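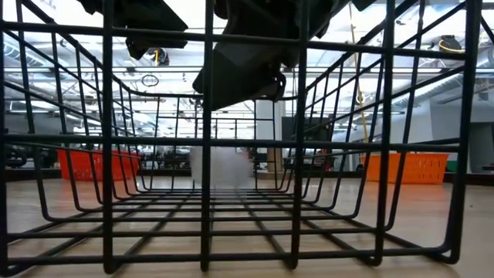 Second week of the occlusion runs. The question is still the one Ghazal put on the whiteboard in May: how much does the grasp policy lose when the side camera sits low and has to look through something, and can we get it back without moving the camera. Today was the wire basket condition. From down at tabletop level the black rods go across everything, the rim makes a thick bar right through the upper part of the view, and the gripper comes down behind or in front of it depending on where you are in the approach. The pale thing in the middle is a smear with no features on it at all. I had half hoped the policy would use the gripper tip as a reference, as the wedge shape stays fairly clear against the bright ceiling, but I don't have evidence for that yet.

Got in at 7:40 and did the calibration before anyone else was around. Reprojection error was fine on the side camera and bad on the overhead one, so I redid the overhead. Same board, same poses, fine the second time. I don't know what went wrong the first time and I've written that in the log as well, in case it comes back.

The training set now stands at 805 episodes after filtering. We started with more than 1,000, but Farhad's script throws out anything where the gripper force trace has gaps, and it was throwing out a lot from the early sessions. I checked a handful by hand and I agree with him on all of them. Gordon thinks we should keep the ones where the gap comes after release. That seems reasonable to me but it would mean rerunning the baseline, and I'd sooner finish the comparison on the set we have and put his suggestion in as a separate row.

Evaluation today was 106 trials, split between the plain policy and the one trained with the bar masks. The masks are Osvaldo's idea. He draws random dark lines over the training images, different thickness and angle each time, so the network can't lean on any one patch of pixels. It's cheap and it took him an afternoon to code. The plain policy did what it did last week: approaches well, then hesitates near the rim and closes early. The masked one closes early less often. I haven't run the statistics and I'm not going to write down a percentage until I have, after what happened with the tray results, where I told everyone the number at lunch and then had to take it back.

What I can say is that the failures look different. With the plain policy the gripper stops high. With the masked policy, when it fails, it goes down to the proper height but is off to one side, usually toward the left wall of the basket. That could be the masks. It could also be that the side camera has less to go on for depth in that direction, and the masks have nothing to do with it. The way to separate the two is to rotate the basket a quarter turn and repeat, so that's tomorrow's job.

One fault, mid-afternoon. The Mousavi controller dropped its connection partway through a descent and the arm held position as it's supposed to. Lost 5 trials because I couldn't be sure of the timestamps on either side of it. I've marked them excluded in the spreadsheet with the reason beside each one. Restarted the controller, homed the arm, ran two dummy approaches, carried on.

Talked with Ghazal about the background. She's worried that the policy is learning the room. The two orange baskets on the far side are the strongest colour anywhere in the side view, and if they stayed put through all the training sessions, then they're a landmark whether we meant it or not. I went through the old session notes and there's nothing in them about where the baskets were. So we need a background condition too, with them shifted, and another with a plain sheet hung across. I'd call that a proper hole in the method and I should have caught it before we collected anything. It goes in the limitations section even if the result comes out clean.

Osvaldo wants to compare against the Flidora depth model as well. I said only if he does the integration himself, and he said he would.

Wrote up the procedure for the wire basket condition after tea so that Farhad can run it without me:

Calibrate both cameras, side one first.
Place basket against the tape marks, long side parallel to the table edge.
Object position from the random list, don't pick your own.
Alternate policies every trial, not in blocks.
Label the outcome before looking at the force trace.

Left the data copying to the server at 6:15. Need to ask Gordon for the old basket dimensions, and to book the table for the quarter-turn runs before the Tutell group puts their name down for it.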